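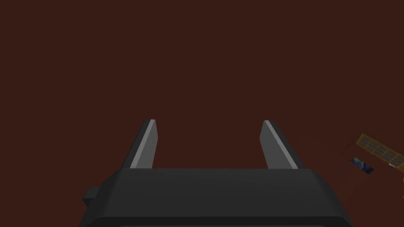 November 29, 2023

Entry kept under the staff record for the Vaston trial, Kestovville office.

The morning was given to the simulated room. The section has now logged 279 runs since the trial began in February, and I was asked to review the latest group before it is passed to Sirthorpe. The review took longer than the schedule allows. A run that a person can judge in a moment must still be opened, checked against the instruction, marked and signed, and the signing step remains the slowest of them all.

I record again that the work of this section has altered a good deal in one year. Before the trial, four of us prepared handling instructions for the Akinola account by hand, with one person at the bench and another writing. Two of the four positions are now described as run reviewer. The duties were explained at the time and the rate of pay did not change, but the day is of a different character. There is less standing and much less conversation. My colleague at the next desk remarked that she used to go home with sore feet and now goes home with sore eyes. I have noted her comment on the comfort survey, with her permission.

A request for 20 minutes away from the screen in each half of the shift was submitted last week. The supervisor has replied that it is approved in principle and will be set out in the new roster. I would have preferred a start date.

After lunch we moved to the wider views, in which the robot's own body takes up much of the picture and the room lies at a steep angle behind it. 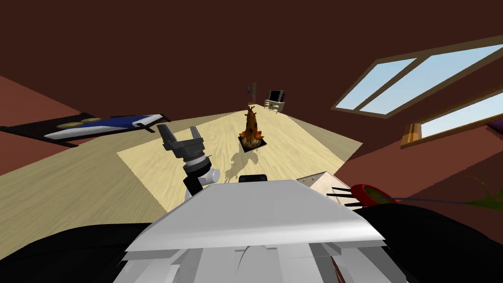 I find these harder to mark. The floor runs off on the diagonal and it takes a little while to settle which way the arm is pointing. The sheet asks whether the gripper is clear of the furniture and of any standing object, and on several runs I chose "unable to determine". The guidance permits this answer, although the weekly summary counts it against the reviewer. I have raised the matter in writing. A reviewer who is unsure should be free to say so without penalty, particularly when the results will be used to decide what the machine is allowed to do beside people on the floor.

At the afternoon meeting, management confirmed that the bench positions will not be filled when they fall vacant. No one is to be let go. Training in run set-up will be offered to all present staff, and I have put my name forward. It was also asked whether the older instruction binders could be thrown out. I spoke against this, as they hold margin notes on awkward items that were never copied to the system. The binders will stay in the cabinet until those notes have been entered.

Remaining for tomorrow: the second half of the wide views, the reply to Sirthorpe concerning their marking sheet, and my leave form for February.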